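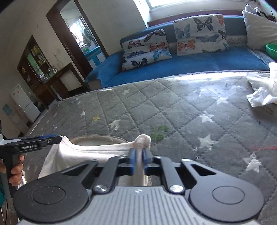 *Cream cloth, held over a table.*

1 October 2026

So the perch are back in close at Karkcombe, and I've been out there before work three mornings running (my boss has not noticed yet, fingers crossed!). Everybody heads for the deep end by the dam this time of year and I used to do the same, but this fall I've barely left the old boat ramp. You can cast 9 feet from the bank and get bit. I'm not kidding.

What I'm throwing is boring – a little white jig under a fixed float, with a bit of worm on it when they're fussy. Colleen MacPherson swears by minnows and she did outfish me on the second morning, so take my advice with a grain of salt. Her best went up to 12 inches by her tape and mine was a good bit shorter. I did lose a bigger one right at my boots, and yes, I said a word.

The wind matters more than I thought it would. When it blows into the ramp they stack up in the weeds, and when it swings around to the Lenville side you might as well go get pancakes. I got pancakes on the third morning.

Parking is a pain at the moment. They've roped off the lower lot, so you leave the car up by the road and walk down, and that's 252 steps with a bucket and a chair (Harpreet Després counted them out loud, all the way, both directions). Bring less stuff than you think you need. I've ditched the big tackle box and just carry one tray in my coat pocket.

Next up I want to try the creek mouth with Yvette McIntyre, who fished it last January through the ice and did really well. I still need new line before then, and my left boot leaks, so there's a trip to the store coming.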